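3. 연구 방법

3.1 조사 대상과 자료

본 연구는 소형 전자제품의 개봉 이후 포장재가 가정 내에서 얼마나 오래 보관되는지, 그리고 보관 기간이 분리배출의 정확도에 어떤 영향을 주는지를 다룬다. 선행 연구는 대체로 배출 시점의 혼입률만을 측정하였으며, 개봉과 배출 사이의 기간은 변수로 다루지 않았다. Hyun과 Degefa의 예비 조사에서는 이 기간이 길수록 종이 상자 안에 완충재와 부속품이 그대로 남은 채 배출되는 경향이 관찰되었다. 본 절에서는 이 경향을 검증하기 위한 표본 구성, 분류 기준 및 측정 절차를 기술한다.

표본은 Mostwood 지구의 공동주택 거주 가구 가운데 100가구를 층화 추출하여 구성하였다. 층화 변수는 가구원 수와 주택 면적이다. 이 중 조사 기간 내에 소형 전자제품을 한 건 이상 구매하지 않은 가구와 기록지 회수가 불완전한 가구를 제외하였고, 최종 분석에는 75가구의 자료를 사용하였다. 제외 가구와 분석 가구 사이에 가구원 수의 유의한 차이는 없었다. 기록지는 7월에 배포하였으며, 매주 화요일에 회수하였다.

3.2 포장 구성 요소의 분류

포장은 외부 상자, 내부 완충재, 개별 포장재, 인쇄물의 네 범주로 구분하였다. 외부 상자는 판지로 된 것만을 포함하며, 플라스틱 블리스터 포장은 별도 항목으로 집계하였다. 케이블과 어댑터는 포장재가 아니지만, 제품 본체와 분리되어 상자와 함께 보관되는 경우가 많아 '동반 부속품'으로 기록하였다(그림 2).

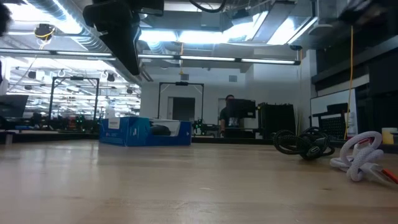
그림 2. 개봉된 판지 상자와 상자 밖에 놓인 케이블. 상자 안의 물체는 흰색 포장재에 일부 싸여 있다.

각 범주의 상태는 세 단계로 부호화하였다. 0은 개봉 후 원래 위치에서 완전히 제거된 상태, 1은 일부가 남은 상태, 2는 개봉 전과 동일한 위치에 있는 상태이다. 인쇄물은 상자 외부로 옮겨진 뒤에도 별도로 보관되는 사례가 있어 보관 장소를 추가로 기입하게 하였다. 부호화는 두 명의 평가자가 독립적으로 수행하였고, 판정이 일치하지 않는 항목은 제3의 평가자가 재검토하였다. 불일치는 주로 개별 포장재의 0과 1 사이에서 발생하였다. 얇은 비닐 및 종이 포장은 접힌 상태에서 잔류 여부를 판별하기 어려우므로, 두 번째 회차부터는 펼친 상태로 확인하도록 지침을 수정하였다.

3.3 보관 기간의 산정

보관 기간은 기록지에 기입된 개봉일부터 외부 상자의 배출일까지의 일수로 정의하였다. 관찰 종료 시점까지 배출되지 않은 상자는 우측 중도절단 자료로 처리하였다. 전체 사례 중 중도절단 비율은 33%였으며, 이는 단순 평균으로 보관 기간을 요약할 경우 과소 추정이 발생할 수 있음을 의미한다. 따라서 생존 함수는 카플란-마이어 방법으로 추정하고, 공변량의 효과는 콕스 비례위험모형으로 분석하였다. 비례위험 가정은 쇤펠트 잔차를 이용해 점검하였다.

공변량에는 가구원 수, 전용 수납공간의 유무, 제품의 보증 기간, 중고 거래 경험 여부를 포함하였다. 보증 기간은 개월 단위로 입력하였고, 판매처와 제조사의 표기가 다른 경우 더 긴 쪽을 채택하였다. 중고 거래 경험은 최근 18개월 이내의 판매 이력을 기준으로 한 이분형 변수이다. 한 가구에서 여러 건의 구매가 기록된 경우 관측값 사이의 독립성이 성립하지 않으므로, 가구를 군집 단위로 하는 강건 표준오차를 적용하였다.

3.4 자료의 제한

개봉일은 응답자의 기입에 의존하므로 회상 오류의 가능성이 있다. 이를 줄이기 위해 구매 영수증 또는 배송 기록의 날짜를 함께 수집하였고, 개봉일이 수령일보다 앞서는 사례는 결측으로 처리하였다. 선물로 받은 제품은 수령일을 확인할 수 없는 경우가 많아 민감도 분석에서만 별도로 제외하였다. 상자의 부피는 외부 치수로 계산하였으며, 눌리거나 변형된 상자에는 변형 전의 치수를 적용하였다.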